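Software | Interviews
7 min read
May - Words by Ebuka Adebisi

"Most of the bugs I get are about time," says Hung. "People expect them to be about vision, or about the gripper closing too early. They are nearly always about time."

Hung writes the software that sits between the hand-held grippers at Gernlow and the planner that is later trained on what they record. The tool is called Wekalik, after an earlier project that was dropped, and it has no public release. It takes in video from each gripper, works out where the gripper was at every moment, lines up the left and right hands on one clock, and throws out anything it can't trust. What is left goes to the planning group as a set of paths through space, each with a finger opening attached.

I spoke to Hung over two afternoons, mainly about the parts of that job which don't appear in the group's talks.

We started with position. The grippers have no outside tracking system. Wekalik estimates their movement from the video, by matching points on whatever the camera can see from one moment to the next, and combines this with readings from a motion sensor in the handle. The lens is very wide, and that is on purpose.

"If you point a normal lens at a bed sheet from close up, you get bed sheet," Hung says. "There is nothing to hold on to. Cloth moves, so every point you match on it is lying to you a bit. With the wide lens you also get the ceiling lights, the wall, the furniture. Those stay put. The estimator leans on them and mostly ignores the cloth."

Mostly is the word the group has spent its time on. The first version of Wekalik treated all matched points alike. When someone pulled a garment towards themselves, the software sometimes decided that the garment had stayed still and the gripper had slid away from it. The paths looked smooth and passed every check. They only showed up as wrong when a robot arm replayed them and closed its fingers on air, several centimetres short.
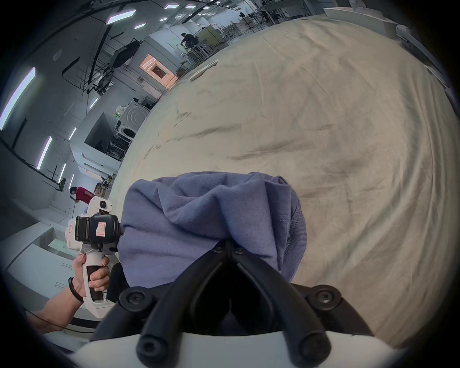
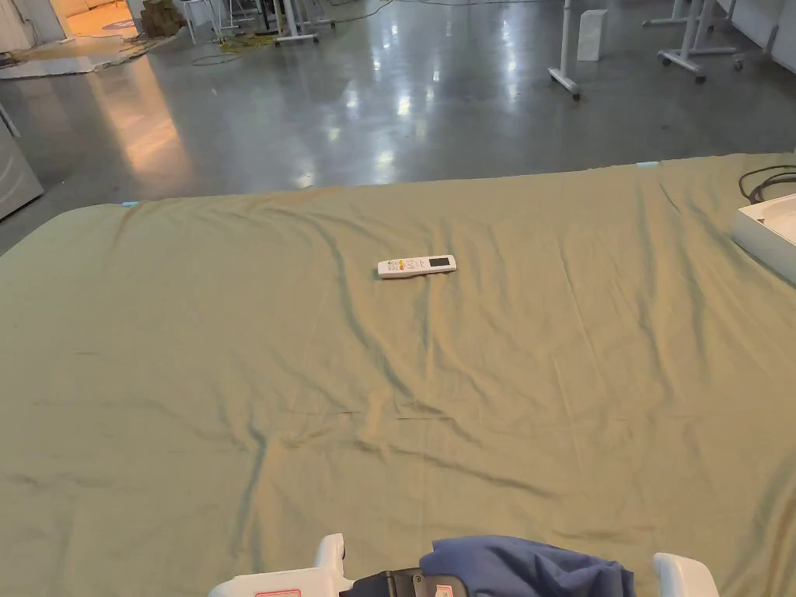
Ebuka Adebisi

The fix was dull, by Hung's account. Points near the fingertips are now given very little weight, and points that disagree with the motion sensor for more than a short spell are dropped altogether. A small network marks fabric in the view and lowers its weight again. "We tried to be clever with the network first and it didn't help much. Then we did the simple masking and that was most of the gain. The network stayed in because it catches sleeves."

Clothing is difficult for a second reason. Once a garment is bunched up in the fingers it can hide a good part of the view, and a dark one hides it more thoroughly than a pale one. Wekalik keeps a running score for how much fixed background it can still see. If the score falls too low it carries on using the motion sensor alone, for a limited time, and then gives up and marks a gap.

How long that limit should be was argued over for weeks. Hung wanted it short. The planning group wanted longer runs with fewer breaks in them. They settled on 15 frames after going through a batch of 47 recordings by hand and comparing where the estimate ended up with where it should have been.

"It isn't a magic number. At 20 some of them were fine and some were awful, and we had no way of telling which from the inside. I would sooner have a gap I know about."

Then there is the clock. Each gripper keeps its own time, and the two drift apart during a session. For picking up a small hard object with one hand this hardly matters. For folding, where both hands hold the same piece of cloth, it matters a great deal. A small offset makes it look as if one hand pulls before the other has taken hold, and a planner trained on enough of that will learn to do it.

Wekalik used to correct the drift once, at the start. Now it does so throughout, by looking for moments when one gripper's camera can see the other device and comparing the movement seen with the movement reported. I asked whether that wasn't a lot of work to avoid running a cable between the two.

"We had a cable," Hung says. "People fold differently when there's a cable."

The planner itself belongs to a separate group and runs on an arm from Garkley. Hung is careful not to speak for them, but does have views on what they are sent. The format has changed 7 times. Older versions stored only the position of the fingers, and the planner had to guess whether a closed gripper was holding something or simply closed. The current one carries a confidence value for each step, and Hung would like it to be used more than it is.

"They read it, they log it, and then as far as I can tell they train on everything anyway. I've raised it. They say the low-confidence steps are where the interesting folds are, and they have a point - that's when the cloth is in the way."

There is a replay tool too, written on a Saturday and never properly tidied. It draws both paths over the video and lets you drag a slider through the session. Hung says it has found more faults than the automatic checks. New people on the project are asked to spend their first few days with it before they change any code. Some of them complain.

Asked what is next, Hung mentions scale. Wekalik assumes that the distances it recovers from the motion sensor are right, and on slow movements they can be off by enough to matter. People slow down when they smooth a sheet flat, so a recording of careful work can come out worse than a recording of hurried work. The plan is to use the gripper's own fingers, whose size is known, as a ruler. A test version runs on one machine.

"It works when the fingers are visible. When they're under a shirt it doesn't. So we're back to gaps."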